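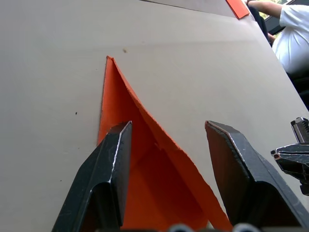

From: Anjani Kusuma
To: Casthorpe preserving list
Date: June 3, 2022
Subject: Re: Shrub syrup, separating in the bottle

Florencio Palacios wrote:

> Second batch of the rhubarb shrub and it has split again. Clear
> pink layer on top, cloudy stuff in the bottom third. I used 500 g
> fruit, 500 g sugar and 500 ml cider vinegar, cold method, 2 days
> in the fridge, then through a sieve. Is it safe, and can I still
> serve it with soda at a party?

Florencio,

The cloudy layer is most likely fine pulp. A kitchen sieve lets it through and it settles once the bottle stands still. Shake before pouring and it will mix back in for an hour or so.

If you want it clear, let the bottle stand overnight in the fridge, pour off the top layer, and run the rest through a damp coffee filter. Do not squeeze the filter. Expect to lose some volume. My March batch went in at 1,670 ml and I threw out a cup of sludge.

On safety I would want to know the acidity printed on your vinegar. Mine says 5 percent. Also check for gas when you open the cap. If it hisses or smells of yeast, discard it.

For serving, one part syrup to five parts soda, over ice. Add the syrup last if you want the layers to show, first if you don't. With sparkling wine I cut the syrup by half, as the vinegar gets harsh.

Janelle posted a hot method with ginger last year. It keeps longer but the color goes brown.

Anjani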